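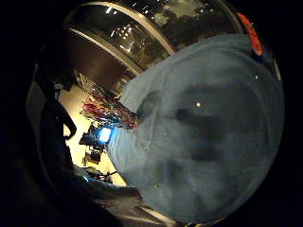 Gripper camera at night, with the window across the top and the room lit.

Morero Community Help > Robotics > Data collection and training

Tracking lost on night demonstrations from a hand-held gripper. Drop them, repair them or re-record?

Asked 16 February 2020
Tags: hand-held gripper, pose tracking, fisheye, masking, train/test split

I collect demonstrations with a hand-held gripper that has one wide-angle camera on it. The hand path is recovered afterwards by running the video through Badano (visual tracking plus the motion sensor), and the policy is trained in Brindelum. No motion capture and no markers on the walls. The tasks are ordinary bench tasks, picking things up and putting them down somewhere else.

I have 652 demonstrations. The daytime ones are fine apart from 7 that Badano rejected. The evening and night ones are a different story, and 148 of those have at least one stretch where tracking was lost. Most of the losses are short. Badano bridges the gap with the motion sensor and then either picks up the old map again or starts a new one, and when it starts a new one the hand path has a jump in it.

What the bad stretches have in common, as far as I can tell:

Something very close to the lens takes up a large part of the view.
The window is in view and it is dark outside, so there is almost nothing out there to hold on to except small points of light.
The lit part of the room is squeezed into one side of the image.
There is sometimes a person moving at the edge.

I've been through the Badano settings and raised the number of features per frame. That helped a little with the short gaps and made the long ones worse. I suspect it is now picking up reflections and the rim of the lens circle, but I haven't proved that.

I can see three ways to go:

1. Throw out everything with a loss in it. Simple, but then the training set is nearly all daytime, and I want the policy to work under room lights.
2. Keep them, and smooth over the jumps.
3. Re-record at night with more light in the room.

I tried number 2 first. With a random split the validation error hardly changed, so I took that as a good sign. When I ran the policy on the arm it was clearly worse. It hesitates near the object and sometimes drifts off to one side before closing. I trained it again with a different seed and got the same behaviour.

So the main question is which of the three I should do, and the smaller question is why validation didn't warn me. Happy to post configs if they matter. The camera calibration is from August and the lens hasn't been touched.

3 answers, sorted by score

Accepted answer

You have two separate problems, and the validation one should be fixed first. Until it is, you can't tell whether anything you do to the paths has helped.

Validation

I assume "random split" means you pooled all the frames and drew a share of them at random. In that case almost every validation frame has a neighbour in the training set taken a fraction of a second earlier or later. The network has as good as seen it. Worse, the target for that frame comes from the same smoothed path, so if the path is wrong, it is wrong in the same way on both sides of the split. You're measuring how well the policy reproduces your tracking errors.

Split by session. By session I mean everything recorded in one sitting, in one place, without the camera being taken off. Don't split by demonstration either, because two demonstrations from the same sitting share lighting, background, object positions and often the same map. Keep at least one daytime session and one night session out completely, and report them separately. Don't average the two numbers. The average will follow whichever session has more frames in it.

For the held-out sessions, use only stretches where tracking was solid from start to finish. Otherwise you are back to scoring against bad paths.

Your validation error will go up when you do this. Leave it alone and don't tune to get the old number back.

Tracking

Your guess about the features is probably right, and it's easy to check. Get Badano to write out the feature positions and draw them over the video for one of the long gaps. With a wide lens on a gripper you normally find three kinds of rubbish. There are features along the edge of the lens circle, which never move and so tell the tracker the camera is standing still. There are features on the gripper itself, same effect. Then there are features on whatever is held or sitting close to the lens, which move a lot for a small hand movement and can outvote the room.
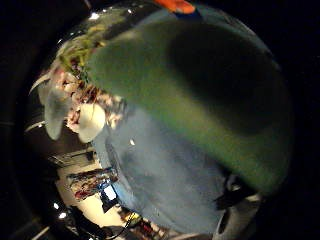

A static mask deals with the first two. Draw it once, by hand, on an image where the fingers are open, then again where they're closed, and use the union. Be generous at the rim. Pull the circle in further than looks necessary, as the calibration is weakest out there anyway. Apply the mask before feature detection. If you only discard the masked features afterwards, the detector has already spent its budget on them, and I think that's why raising the feature count gave you mixed results.

A static mask doesn't help with close objects, because they come and go. What worked for us was a limit on how many features may come from any one part of the image. We divide the view into cells and cap each cell. A close flower or a crumpled bit of cloth can otherwise collect most of the features, since it has plenty of fine edges, and the distant wall gets the leftovers. A smooth, out-of-focus thing does the opposite. It gives you no features at all and simply takes away a piece of the room. The cap doesn't cure that, it only makes better use of what remains.

Windows at night: I would mask them if the gripper's path lets you, but it won't, since the window moves around in the view. City lights are usable for rotation and useless for position at that distance. Reflections in the glass are the part that does harm, as they move like points behind the window and the tracker believes them. If there is a blind, close it. That alone may be the cheapest thing on the list.

What to do with the 148

Don't smooth over a map change. A smoothed jump turns into a slow sideways movement that nobody's hand made, and the policy learns it. I'd bet that is your drift before closing.

I would do it in this order:

Rerun all of them with the mask and the cell cap.
Sort what comes back into no loss, short loss with the same map before and after, and map change.
Keep the first group as it is.
For the second group, keep the motion sensor bridge if the gap is short and the path agrees on both sides. We use 5 frames as the limit. It depends on your frame rate and how quickly you move.
For the third group, cut the demonstration at the change. Use a piece only if your actions are relative to the current gripper pose. If you train on absolute poses in the map, drop the demonstration.

One caution on cutting. The losses aren't spread evenly through a demonstration. They collect at the moment the hand comes in close, which is also the part the policy most needs. If you cut them all you may be left with a lot of reaching and not much grasping. Plot where in the demonstration the cuts fall before you train. If the grasp part is thin you will have to re-record, and then you only re-record that.

Comment: The rim was it. Overlay shows a ring of dots that doesn't move for the whole clip. Rerunning now with a mask.

Comment: Do you keep the mask on for training the policy too, or only for tracking? (from the original poster)

Comment: Only for tracking. The policy should see the fingers. We do black out everything outside the circle for training, so that stray light in the corners doesn't end up as a cue.

Second answer

Number 3. Put a lamp in. We wasted weeks on software at Bedoya before someone moved a desk light and half of the losses went away.

Point it at the wall or ceiling. If you point it at the bench you get glare off anything shiny and the exposure goes down to suit it, so the rest of the room gets darker in the video. Fix the exposure and gain as well. Auto exposure reacts to a bright screen swinging into view and the features don't match from one frame to the next.

Also move slower.

Comment: Careful with "move slower". If every night demonstration is slower than the daytime ones the policy will pick that up as well.

Comment: Fair. Slower while scanning the room at the start, then normal speed.

Comment: A lamp changes the thing being tested though. The question says the policy has to work under room lights.

Comment: Then leave the lamp off in some of them. I'd still take a good path with a lamp over a bad path without one.

Third answer

Adding to the accepted answer, which I agree with. Two things from our own runs.

Record a mapping pass before each sitting. Walk the gripper slowly through the whole area with nothing in the fingers and nobody else in view, looking at the room from the heights you'll be working at. Build the map from that and then only localise against it during the demonstrations. Badano has a mode for this, I don't have the flag to hand. With a fixed map a loss is a gap and nothing more, you can't get a second map halfway through. It has to be done under the same lighting. We tried using a daytime map for night recordings and it found itself again much less often.

The other thing is the calibration from August. Even if nobody has touched the lens, check it. Take a fresh set of board images with the board pushed right out towards the rim and look at the error there by itself. The figure for the whole image can look fine while the outer part is off. When something near fills the middle, the outer part is all the tracker has.

For comparing the options I would train three policies on the same held-out sessions: daytime only, everything repaired, and everything with the map changes cut. Same number of demonstrations in each, so drop some at random from the larger sets. Otherwise you'll be comparing amounts of data. Then run them on the arm in mixed order, with the person resetting the objects not knowing which policy is loaded.

Comment: Does the mapping pass need to include the window?

Comment: We leave the blind down for the pass and for the recordings. If yours has to stay up, include it, but I'd expect the part of the map around the glass to be poor.

Comment: Original poster again. With mask and cell cap most of the short gaps are gone. The map changes are fewer but they're still there, and they are nearly all close to the grasp, as the first answer said. New split is by session. The night number is a lot worse than the day number, which at least agrees with the arm. Will do the mapping pass next sitting and rerun calibration before that.

Related on Morero

Feature mask for a lens circle that isn't centred
Brindelum: relative or absolute actions with short clips?
Motion sensor and video drifting apart over a long recording
How long should a mapping pass be?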